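Search this site
Search for:
Go

The Week I Washed Potsherds

March 2, 2019

Every October for four years I have told people at parties that I would love to go on a dig. It is a safe thing to say. It makes you sound curious and outdoorsy, and no one at a party has ever produced a trowel. Then last fall I said it to Griet Lambrechts, who runs the finds shed at Sturosari, and she said, "We have a bed free from Monday."

So I went. I've been meaning to write it up ever since, and since it is now March and the mud has almost entirely left my good shoes, I suppose I should.

Sturosari is a low hill with a village on one side and an onion field on the other. For a long while the only people who dug there were the ones planting onions. The story goes that a farmer kept snagging his plow on the same bit of wall, moved his onions over by a few rows, snagged it again, and finally complained to somebody whose cousin knew an archaeologist. What he'd been hitting was the edge of a potters' quarter, 2000 years old at the most cautious end, with kilns, dumping pits and a great deal of crockery that had gone wrong in the firing and been thrown out the back.

I want to dwell on that last part, because it was my whole week. I had pictured myself kneeling in a trench with a brush, easing a bronze something out of the soil while the light went golden. Griet had pictured me at a plastic tub with a toothbrush. Griet's picture was more accurate.

The way it works is this. The people in the trench fill a bucket with sherds. The bucket gets a label saying which layer it came from. The bucket comes down the hill to the shed, where you wash every piece, lay the pieces on a rack with their label, and do not, under any circumstances, let the label blow away. I was told about the label so many times on the first morning that I began to suspect there had been an incident. There had. It was in the season before and it involved a bag of animal bone, a gust of wind and a Dutch postgraduate, and the postgraduate turned out to be Anouk Martens, who was standing next to me at the time and had clearly been hearing about it for a year.

Anouk taught me to wash. You hold the sherd under the water and scrub the broken edges first, because the edges are where you see the clay. You go gently on the surface in case there's paint. You don't scrub anything that looks like soot on the inside of a cooking pot, because somebody in a lab would like that soot, and if you have already cleaned it off with great enthusiasm they'll be sad and you'll be moved to roof tile.

I was moved to roof tile on the second day.

Roof tile is the potato of archaeology. It is everywhere, it is filling, and it gets served with every meal. You wash it, weigh it, write down the weight and in most cases it goes back up to a heap at the corner of the site. The interesting ones get kept: a tile with a stamp, a tile with a finger groove, a tile that a dog walked over before it was fired. I had hoped very much for a dog. I got a goat, or what Anouk said was probably a goat, and I was unreasonably proud of it. I showed it to everybody at lunch. Daithí Mac Giolla, the trench supervisor, looked at it for a while and said, "Aye, well, there's your goat," and returned to his soup.

Daithí had spent the morning on a kiln floor and had a right to be unmoved. On Wednesday he took pity on me and let me up the hill to see it. Trench 7 was the one with the kiln in it, and it was the first thing all week that looked the way I'd imagined. The bottom of the firing chamber was still there, a ring of clay baked orange and then gray, with the stumps of the supports that had once held the floor up. Next to it was the dump, where the potters had pitched their failures. Some of the bowls had slumped into each other in the heat and fused in a stack, all leaning the same way. I'm no expert, but I have made lasagna for a crowd and I knew exactly how that potter had felt.

I asked Daithí how many disasters like that a workshop could survive. He said that was the question, really. If you found a small dump, you had either a good potter or one who went broke quickly. Then he asked me to get off his section, which I was standing on.

The other half of my education was the evenings. We stayed in the old school at Vusside, which is the nearest village with a working boiler, and after dinner there was a talk. I'd assumed these would be optional. They were optional in the way that a family photograph is optional.

Lutfa Sarkar gave the best of them, on trade. She works on where the clay came from, and she has a gift for making you care about specks. Under a microscope the Sturosari bowls have a particular mix of grit in them, and bowls with that same grit keep appearing down the valley at Kemik, which had a river landing and plenty of money. There's one layer at Kemik, she told us, where 66 pieces of tableware all match our hill. And then, in the layer on top of it, none. Everybody at Kemik had switched to a shinier red ware from somewhere else, and you can almost hear the dinner parties.

What happened up at Sturosari in the meantime is a matter of some argument. Lutfa thinks the potters gave up on bowls and turned to tile, there being no fashion in roofs. Daithí thinks there's a fire in it somewhere. Karlijn Hoekstra, who does the plant remains and speaks about twice a day, thinks they had used up all the oak. She has the charcoal to back her up: good thick oak in the early pits, and then scrappier stuff, and at the end what looks like vine cuttings and prunings and anything else that would burn. I thought Karlijn had it, but I was on tile and didn't get a vote.
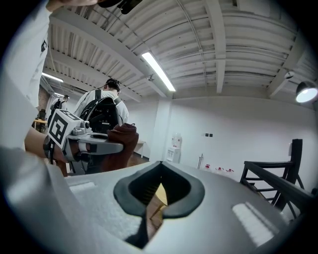 What I was wrong about

I thought it would be quiet. I had a notion of scholarly hush, of people murmuring in Latin. In fact a finds shed sounds like a restaurant kitchen where no one is allowed to break anything. There was a radio that picked up one station, and that station liked accordions. There was a long-running quarrel over whether sherds should be racked rim side up. By Thursday I had an opinion on this, and I regret to say I expressed it.

I thought you'd know what things were. You don't, mostly. There was a box on the top shelf marked ODD, and it was the fullest box in the building. It held clay rings, clay cones, a flat disk with two holes, and a lump that Griet had been calling "Kevin" since the first season. Kevin might be a weight. Kevin might be a stopper. When I asked what the official records had him down as, she turned the register around and showed me: "ceramic object, use unknown." I found that very restful. In my own line of work we'd have formed a view and charged for it.

I thought my back would be fine, too. We'll leave that one there.

I also thought, and I'm a little embarrassed by this, that the good stuff was the whole stuff. You go to a museum and the pots are standing there complete, with handles, and naturally you think that's what everyone was after. But in seven days I didn't see one complete pot come down that hill, and I never heard anybody wish for one. They wanted rims, because a rim tells you the shape. They wanted bases. They wanted dirt, by the bagful, for Karlijn's sieves. The one time there was real shouting from the trench, and people dropped their toothbrushes and ran, it was over a change in the color of the soil. I stood looking at it with everybody else and nodded. It was brown, and then it was a different brown.

The saxena business

Several people have asked about the word, since I apparently put it in a postcard without explaining. Saxena is the name of the field below the hill, on the wet side, and it has become dig shorthand for any plan that will be dealt with next year. Nobody has put a spade in Saxena yet. The survey suggests there's a second row of kilns down there, maybe a better preserved one, under a lot of very heavy clay and one extremely firm landowner. "That's a Saxena question," people say, when you ask who the potters were, or where they lived, or when the shed is getting a new roof.

They're going back this October for two weeks if the money comes through, and a letter has been written to the landowner. Griet says a reply has been received and that it was short.

She has also asked if I'd like my bed back. I said I would need to think about it and look at my calendar, and then I said yes before she had finished writing down that I was thinking about it. I've asked to be taken off tile. She says that she'll see what can be done, but there are nine crates of it left from last season and I have, in her words, shown an aptitude.

I've bought a better toothbrush. Medium bristle, long handle. Anouk says soft is best for painted wares, but I'm trying to be realistic.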